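Fledville Robotics Club
Gallery: The Gripper Project

Posted 2019-02-10

Welcome to the gripper page! This is where the club keeps its pictures and notes from the Drisotgate project, which has pretty much taken over our meetings this year (and a good part of the supply closet). If you came here from the school newsletter, hello, and feel free to poke around.

The short version: Drisotgate is a student challenge where every team has to get a small robot arm to pick up ordinary household things and set them down somewhere else. The objects stay secret until the morning of the event. Your arm may be great with a foam block, but on the day it could be handed a spoon, a sock or a jar of buttons. We love this. It makes for wonderfully strange practice sessions.

How we got into it

Our club has built line followers and sumo bots for years, and we're good at them. The arm is a whole different animal. The first one we put together could close its fingers, open its fingers and knock over a cup, usually in that order. We named it Escobar after the street the club room is on, and the name stuck even after we replaced nearly every part.

The big change came when we started using hand-held grippers. One of us holds the gripper, squeezes the trigger and picks things up the way we'd want Escobar to do it, while a camera on the tool records the view. Then the software group takes the clips and uses them for training. You learn so much about your own hands this way! Try picking up a playing card with only two stiff fingers and you'll see what we mean.

Making the fingers

The fingers are our own design and we have drawn them more times than we'd like to admit. Early ones bent at the base if you grabbed anything heavier than a tennis ball. Making the base thicker fixed that, and then the screws were too short, so there was a trip to the hardware store in the rain.

Pads were the next fight. Bare fingers slide right off smooth things, so we tried bike tube rubber, craft foam and the stuff you put under rugs. Softer pads hold better on curves but wear out fast, and the firmer ones last longer but want a very straight approach. We're still arguing about it. If you have a favorite material, bring a scrap to the next meeting and we'll test it.

Counting grasps

Our goal for the season is 1000 good clips. We have 399 so far, and the chart by the door gets colored in at the end of each session. A clip is good if the object is in view from start to finish and nobody's sleeve gets in the way. Sleeves have cost us a lot of clips.

Everyone works in teams of 2. One person runs the gripper, the other sets out the objects and writes down what was picked up and how it went. Then you trade. It sounds repetitive, and it is, a little, but people get competitive about it in the best way — there was real cheering the first time a team got through a whole box of objects without a drop.

We also learned to stop clearing the tables. Our first batch was all single objects on bare wood, and Escobar got hopelessly confused the moment there was anything else nearby. Now we leave mugs, books and boxes where they are and work among them.

What makes a hard object

Ask any club member and you'll get a different answer. Paper cups fold. Marbles run away. Anything clear is tricky for the software, which has a tough time telling where the object stops and the table behind it begins. Bottles are tall too, so a grip that's too high makes them swing. Going low and squeezing evenly from both sides works best for us, and it helps to come in slowly.

The Pradell round

Pradell is the practice meet before the real thing, and it's the one we look forward to most. Teams bring their own objects and swap them, so you end up testing your arm on somebody else's worst ideas. Last time out Escobar managed a sponge, a toy car and half of a banana. The other half is a longer story.

From the tabletop sessions

Clear bottle with a frosted white cap, held low between the magenta pads. The striped mug, the red coaster and the little wooden figure share the table, with the big lit-up bookshelf in the background. Best mug in the collection, by the way — yellow and white stripes with pink stars. 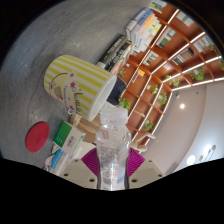

Coming up in May

The main Drisotgate event is in May, and there's plenty to do before then. The software group wants to run over 3000 simulated picks, the build group is on yet another set of fingers, and we all need to keep coloring in that chart.

New members can join at any point in the season. You don't need to know how to code or solder, and you don't need your own tools. Bring an odd object from home (nothing breakable, please) and we'll put you on a gripper your first day!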